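The Button That Got Pressed Too Hard

By Birdie Tillman
3/22/20

The first sign of trouble at the Wanditach lab was a crack. Ans Desmet heard it from the next bench in February, during what was meant to be a routine overnight run. The arm had gone down on a push button and kept going. By the time she reached the stop switch, the base had split and one finger of the gripper was bent.

The task is simple on paper. A tray holds push buttons and a few toys, and the arm has to press the button it is told to press and leave everything else alone.

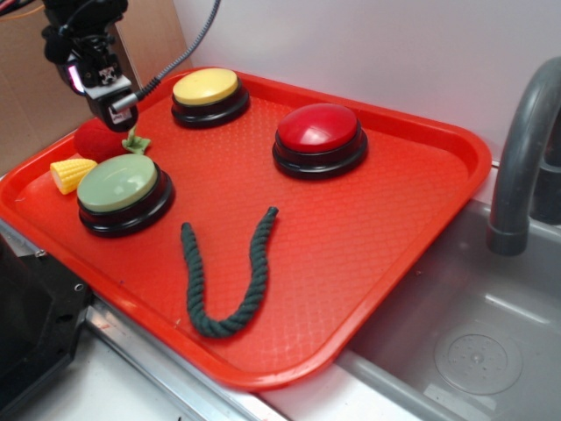 Desmet and her colleague Ketill Bjarnason went through the logs the next morning. The run had reached press 261 of a planned 300. The force limit was set correctly, but the controller had restarted two hours earlier after a brief power dip, and it came back up with the factory value. No warning was shown on the screen.

"It did what it was told," Bjarnason says. "We had told it the wrong thing and didn't know."

They also found a second problem. The height of the tray had been measured once and never checked again, so small shifts during a run added to the error.

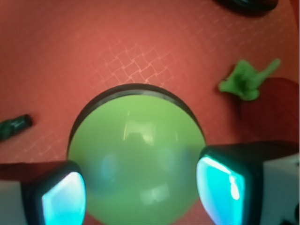
The wrist camera's view, with a rounded green object between the open fingers.

The fix took a week. The arm now reads its force limit back before every run and refuses to move if the number doesn't match. It also touches the tray lightly at the start to find its height. Since then the lab has logged 761 presses with no broken parts. The bent finger is still in Desmet's desk drawer.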